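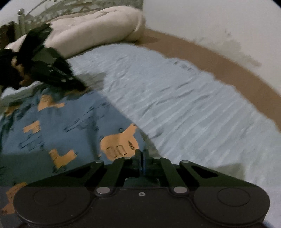

Blue on blue, sheet still wrinkled, cream roll up at the headboard.

How I Make a Bed With a Metal Headboard (and Get the Wrinkles Out Without an Iron)

I have made a lot of beds. For four years I cleaned rentals up in Sondcombe, and when you've got until three o'clock before the next family pulls in with their dogs and their coolers, you get quick at it. These days I only make my own bed and the one in the spare room, but I still do it the same way, and every time I mention it to somebody I end up standing in their bedroom showing them. So I'm writing the whole thing down.

This is for an ordinary bed with a flat sheet or a fitted one, a printed cloth or cover over it, and something thick and rolled up at the head end. If your bed has drawers underneath or a footboard you can't reach past, you'll have to fiddle with some of it.

What you need

A spray bottle with plain water in it. A clean hand towel. A dry cloth for the headboard. Your two hands, and a bit of space to walk down both sides (if one side is jammed against the wall, pull the bed out a foot first, it's so much easier on your back!).

I used to buy a linen spray called Curarton and it smelled lovely, but I went through it like crazy and plain water does the same job on wrinkles. If you want the smell, spray it on at the very end.

Step 1. Get everything off the sheet

Don't try to smooth a sheet with a cover lying half across it. I know it's tempting. You tug one side flat, then you move the cover and there's a whole fan of creases that was hiding underneath, and now you're starting over. Pick the printed cloth up by its two nearest corners, fold it over your arm once, and put it on a chair. Same with the rolled quilt or the big pillow.

My friend Érica just flings everything toward the foot of the bed and works around it. Her beds look fine. I can't do it.

Step 2. Wipe down the headboard

Metal headboards collect dust along the top and in every little joint, and the minute you shake a sheet out it all comes floating down onto your clean bedding. Dry cloth first, top to bottom. If there's something sticky, dampen a corner of the cloth and go back over it dry. Painted metal can chip if you scrub at it, so go easy, and skip anything gritty.

While you're there, give the headboard a wiggle. If it rocks, tighten the bolts now. I put this off for an entire winter once and listened to it knock on the wall every time I rolled over.

Step 3. Square up the sheet

Start at the head end. Tuck or hook both top corners before you even look at the bottom ones. Then go to the foot, take hold of the sheet in the middle of the hem, and pull straight toward yourself, firmly, until you feel it go tight. Now the bottom corners.

With a flat sheet I do a hospital corner. Tuck the foot end under, lift the side edge about a forearm's length from the corner so it makes a triangle, lay the triangle up on the mattress, tuck what's hanging, then bring the triangle down and tuck that too. The first few will look terrible. By your tenth one you won't be thinking about it.

Thread count, which people always ask me about: I've slept on a 400 and I've slept on a 1000, and the 1000 wrinkled worse and took forever to dry. Buy whatever feels nice in your hand.

Step 4. Water and hands

Pale sheets show every crease, especially in the morning when the light comes in sideways. Mist the sheet lightly, from high enough up that you get a fine even damp and no wet patches. Do half the bed at a time.

Then lay your hand flat with the fingers together and sweep from the center out to the edge. Long slow strokes. Don't rub back and forth, you'll just push the crease around. For a really stubborn fold line (the kind you get when a sheet has sat in the closet since April) fold the hand towel into a pad, press down hard, and drag it along the line a couple of times.

Leave it alone for fifteen minutes. Go have coffee. If you cover it up while it's damp, it'll crease again and feel clammy at bedtime, too.

Step 5. Put the printed cloth back on

Decide first how you want it to sit. There are two ways I like:

Full cover. Line up the bottom edge with the foot of the mattress, then pull up toward the head, checking that both sides hang the same.

On the diagonal. Lay the cloth across one side so its edge runs at a slant and the plain sheet shows on the other side. This is great with a darker blue over a pale blue, and a cloth with big orange shapes on it really gets to show off. Let the outer side gather a little. It looks softer that way.

If your print has an obvious right way up, face it so you see it properly from the door. I learned this from Arne Hellwig, who ran the Sondcombe rentals and would make me redo a whole bed over upside-down sailboats.

Step 6. The roll at the head

A thick quilt rolled up against the headboard keeps your pillows off the cold metal and makes the bed look finished. Fold the quilt in half the long way, then roll from the folded edge, keeping it snug as you go. Set it down with the loose edge underneath so it can't unroll. Push it right back against the headboard, then pat it along the top until it's even.

Cream or off-white is the easiest color to live with here if your sheet and cover are both blue. A busy print rolled up gets messy looking fast.

Keeping it nice through the week

I do the full version on Sunday. The other mornings I just pull the sheet tight at the foot, sweep it once with my hand, and throw the cover over. Two minutes, tops.

Wash printed cloth inside out in cold water and hang it if you can. Take the sheets out of the dryer while they're still a tiny bit damp and put them straight on the bed, and you can skip most of Step 4.

Questions I get about jersey sheets: no spray needed, they relax by themselves. For linen, I gave up, I like the wrinkles.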